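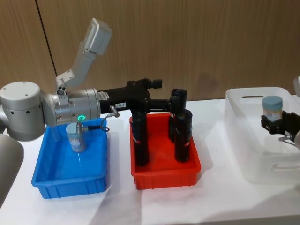 Tabletop Sorting Set: Data Card and Software Notes

Sep 23, 2023
Prepared by Mareike Oltmanns and Kourosh Vahidi, Rokthorpe Manipulation Software Group

Summary

The Tabletop Sorting Set contains recordings of two robot arms moving small containers between plastic bins on a covered table. It is released together with the Irkex planner, which produced the arm motions, and with the Truninska playback tool. The set is intended for work on grasp planning, two-arm coordination and container detection. It holds 3,000 episodes.

Contents

Each episode is stored in its own folder and includes:

- color video from the head view
- joint positions and gripper opening for both arms
- the plan issued by Irkex at the start of the episode, and every revised plan after it
- a text label giving the requested move, such as "cylinder, red bin to white bin"
- an outcome field, set by a human reviewer

Objects include black cylinders, clear jars with lids, and translucent containers with label bands. Bins are identified in the labels by color only. Where a bin holds several cylinders of the same appearance, the label does not say which one is to be taken. Any cylinder in the named bin is accepted.

Control and planning

Irkex plans for both arms in a single process. Each arm reserves the space above a bin before its gripper enters and releases it after the gripper has cleared the rim. Both arms may work at the same time provided that their reserved spaces do not overlap. If both request the same bin, the request received first is granted and the other arm holds its position.

Upright cylinders are grasped from the top. The planner checks the gap between the fingers and any neighboring object, and will choose a different cylinder if the gap is too small. It does not push objects aside to make room.

Perception

Container poses are estimated by the Asadi module. Two weaknesses are known. Clear jars are sometimes placed too low in the estimate, particularly when held over the white bin, where the frosted wall and the cloth are close in tone. Shadows on the cloth are occasionally reported as dark objects. Users training a detector should review these cases before relying on the supplied poses.

Splits

The training portion contains 2,000 episodes and the validation portion 600. The remainder is reserved for testing, and its outcome fields are withheld. Episodes recorded in one session are always kept in the same portion.

Changes in this release

- Time stamps for the left and right arms now share one clock. Earlier copies should not be mixed with this one.
- The outcome value "partial" has been removed. Affected episodes were reviewed again by Seema Srivastava and marked as success or failure.
- Truninska now opens episodes that contain no revised plan. It previously closed with an error.
- 9 episodes with missing gripper data were withdrawn and replaced. Their old numbers will not be reused.

Limits on use

The set covers one table layout and a small range of objects. Results obtained with it should not be presented as evidence of performance in a working laboratory or warehouse. The recorded forces are not calibrated and must not be used to set safety limits.

Contact

Questions on the planner should be addressed to Marjan Zarei. Reports of incorrect labels should be sent to Nazma Rathnayake and should state the episode number, the portion and the field concerned.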